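We use cookies to remember your settings and count visits. Accept | Manage preferences

Last updated Wed 29 August

The bag thing works, and I have been dying to write about it

If you've been reading since July you know I've been stuck on bags. Rigid stuff is fine. Boxes, cups, blocks, all fine, the arms have been good at those for ages. Then you put a soft canvas bag on the table and everything you thought you knew goes out the window, because the bag is a different shape every time you touch it!

So the method I've been trying goes like this. Instead of asking one policy to do the whole job (grab, lift, open, hold), we let it predict a short chunk of motion for both arms together, and we give it an extra signal for how tight the cloth is between the two grippers. We call that part Niltow, which started as a typo in a folder name and stuck. Niltow never sees a force sensor. It guesses tension from the pictures alone — the creases, the sag of the bottom edge, how the seams bend — and the arms use that guess to decide whether to move apart or ease off. A bag held by its top edge gives it a lot to go on, especially with that dark piping drawing the outline for free. 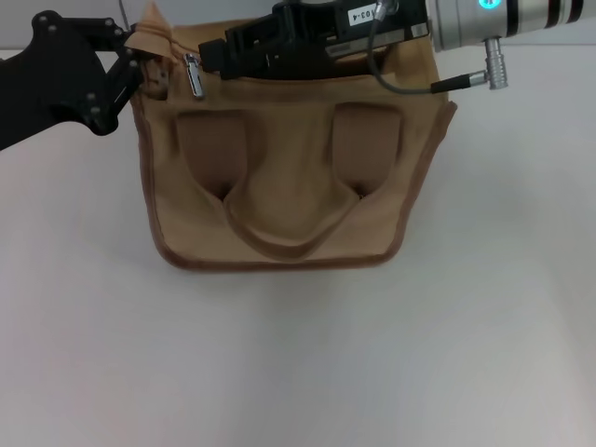
Why not just put a force sensor in each wrist?

Cost is part of it, but mostly the readings on light cloth are so small that arm motion drowns them out. We tried it on the older Brekke setup and spent more time filtering the signal than using it.

Okay, the numbers, which I know is what some of you scrolled for. We trained on 3000 demonstrations done by teleoperation, all with soft bags. Another 125 were kept back for testing, so 3125 altogether. The old single policy would get one corner and then lose the other, over and over, and you could watch it pull the first corner right out of its own grip. With the tension guess switched on, that kind of failure nearly disappeared from our test runs. I made everybody in the Tidville office come and watch. They were very patient with me.

The part I want to talk about more is the camera views. Each arm has its own wrist camera and there's one up at the head, and I'd assumed the head view was doing most of the work. Wrong! When we blanked out the wrist views during training, the second grasp got much worse, and when we blanked the head view it only got a little worse. My best guess is that the wrist cameras get close enough to see stitching and the fold of a handle, and they also catch the other arm coming in, so each side gets a sense of where its partner is. 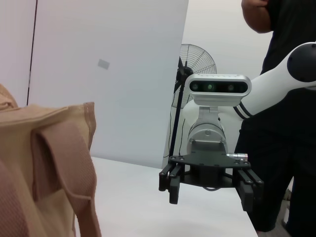 What still goes wrong

Plenty. Handles are the big one. If the handle flops over the opening, the gripper sometimes pinches handle and edge together, and Niltow is perfectly happy because the cloth looks tight. It has no idea it's holding the wrong thing. I have 2 ideas for that and I'm not sure I like either of them.

Timing is the other. The chunks are 15 steps long, and if the cloth slips early in a chunk the arms carry on with the old plan until it runs out. Shorter chunks fix the slipping but make the motion jittery, and then the jitter causes slips of its own. Argh. 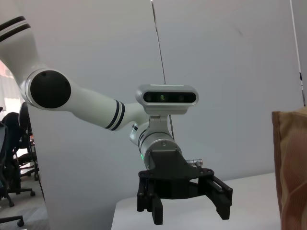 I've started on a version that can drop a chunk partway through when the tension guess jumps. It's crude, just a threshold, and picking the threshold has been pure fiddling so far. Too low and the arms stop and think all the time, too high and it may as well not be there. The Brendden folks tried something like it with towels and told me to smooth the signal first, so that's next on my list, along with a much uglier pile of bags — floppy ones, ones with long straps, one with a drawstring that I already hate.

If you've worked on cutting chunks short on two arms at once, please leave a comment. I'd love to know whether you stop both arms or only the one that slipped. I've been stopping both.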